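Moving the grasp planner off the main loop

I finally split Skullarville, our kitchen planner, into two processes. Until this month perception and grasp planning shared one loop, and every slow segmentation pass held up the arm controller behind it.

The median planning call went from 446 ms to 156. Most of that came from caching candidate grasps per object. Arnout Nijs had suggested it in January and I put it off.

Lids are still the weak spot. Depth comes back full of holes on polished steel, and black glass is worse. I now drop any depth point whose neighbors disagree by more than 16 mm, then fit a plane to what survives. Handles get their own small detector – Palesa Pillay wrote it.

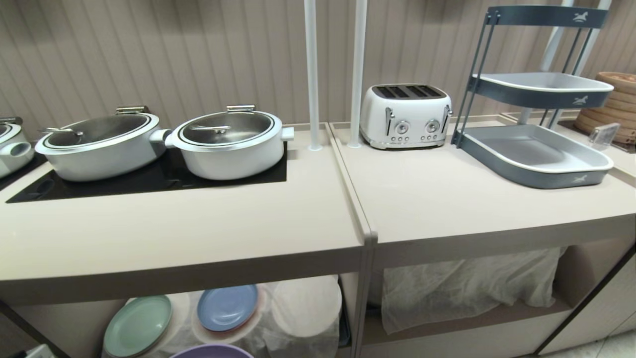
Why not run the planner on every new point cloud?

Most clouds differ from the last one only by noise, so the grasp ranking flips back and forth and the arm hesitates. I replan when an object's pose moves past a threshold, or when the controller asks.

Next up is the logging, which still drops messages when the queue goes over 88.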